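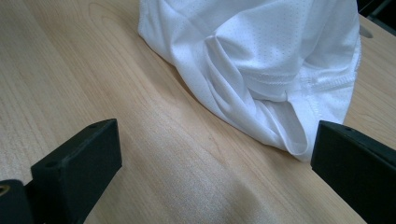
Figure 4. White mesh garment on the work table, gripper fingers open.

4. Preparing garments at the folding station

4.1 Scope

Section 4 applies to all staff assigned to the folding station at the Clullutstead laundry. It covers the placing of single garments on the table, the start of a folding run, and the duties of the attendant while the Gashaw unit is working. Cleaning and fault codes are dealt with in Section 6.

4.2 Changes to the attendant's duties

Under the earlier arrangement each attendant folded by hand for a full shift. From March, the attendant prepares the work, watches the run and inspects the result. Hand folding remains part of the job for items listed in 4.5. Attendants are not measured against the speed of the unit, and the shift target of 745 items belongs to the station as a whole. Grades and break times are unchanged.

Staff who have not completed the Wastberg induction must not start a run. They may load and inspect under the direction of a trained attendant.

4.3 Placing a garment

1. Check that the station display reads HOLD.
2. Take one garment from the feed trolley. Empty any pockets and close any zips.
3. Lay the garment on the bare table. It need not be flat, and a loose heap is acceptable.
4. Keep the garment clear of the opening in the table top.
5. Draw in any drawstring or loose tape that hangs over the table edge.
6. Step back behind the yellow line and press READY.

CAUTION: Do not reach between the gripper fingers at any time when the display reads READY or RUN. To correct a garment, press HOLD and wait 20 seconds before approaching the table.

NOTE: Strong light on a pale table top can make the edge of a white garment harder for the unit to find. If the display shows EDGE NOT FOUND, press HOLD, move the garment to a less bright part of the table and repeat step 6. Do not alter the blinds or lamps during a run.

4.4 During the run

1. Remain within reach of the stop button.
2. Inspect the first three folded items of each batch. Look for trapped hems and for folds that have slipped.
3. Place rejected items in the grey bin. They are refolded by hand at the end of the batch.
4. After 30 minutes, hand over to the second attendant and record the change on the station sheet.

An attendant may stop the unit whenever he or she judges it necessary. No permission is required and no reason need be given at the time — the reason is entered on the sheet afterwards.

4.5 Items to be folded by hand

Fitted sheets
Garments with pins, badges or hard buckles
Children's wear below the smallest size on the station chart
Any item marked with a red tag by the Plurnville depot

4.6 Wear and inspection of the fingers

Light scuffing on the finger surfaces is normal. Report any crack, sharp edge or missing screw to the shift lead and leave the unit on HOLD. Fingers are replaced after 1,000 hours of use.

Questions on staffing and training under this section should be addressed to Malou Sveinbjörnsson, Operations Office.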